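November, bench 3, late morning

Wastau tidying trial, third go. Writing this up while I still remember which bits annoyed me.

The claim, for anyone who missed the meeting: if you give small toys one obvious home, the table stays clear. Dorin Lungu believes it. The Allomano sheet he brought in believes it too, and quotes 4000 items sorted "without confusion", with no word on who counted or what confusion would have looked like. I have read it twice and found no method section. I'd file it with the brochures.

My doubts, in order of how much they bother me:

The basket. Wire mesh, brownish, rectangular, picked because you can see what's in it. Fine. But open mesh is bad for anything with a thin part, and we've already had one toy hook itself on a wire and bring the basket along when lifted. Gheorghița Preda says choose better toys. I say people don't choose their toys to suit the basket.

The mat. The beige square under the basket is supposed to mark "home" so that the basket goes back to the same place. It's bigger than the basket, so the basket can sit on the right part of it, or the left, or skewed, and all of those count as home. What are we measuring, then? Either cut the mat down or stop writing "returned to position" on the sheet as if it meant something.

The balls. Pink one and bright green one, both out on the blue top again. Balls flatter nobody's system. They go where they like, and if the table has even a slight lean we're testing the table. I asked for a level reading before we started and there is none in the book. Will do it myself after lunch.

The mango. Red and yellow, lies on its side like a real one. Dorin wants it logged as "fruit", Gheorghița as "toy". One basket, so it makes no difference today, but the Buzatu version has separate baskets and then it will. Settle this before, please — I'm not relabelling three sheets again.

The little tree in the white pot. It stays at the top left corner, apparently because the table looks friendlier with it. I've nothing against the tree. I do think a pot of soil beside a clean-surface trial is asking for trouble, and the leaves already reach past the table edge.

Where I've got to: putting things in a basket puts things in a basket. Whether the table stays clear the day after is a separate question and we haven't asked it. Not sending anything to Curkosberg until we have.

To do: level reading, trim mat, decide on mango.
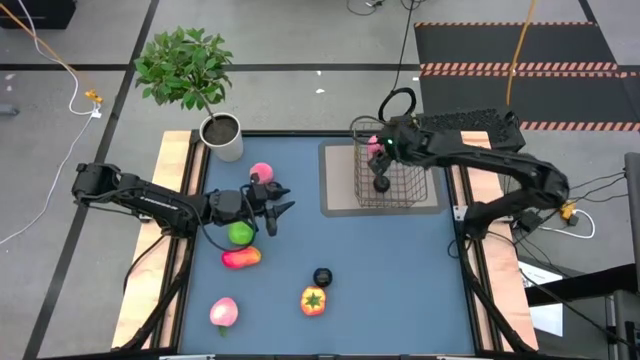 Bench 3, third go. Basket on its mat, balls and mango still out.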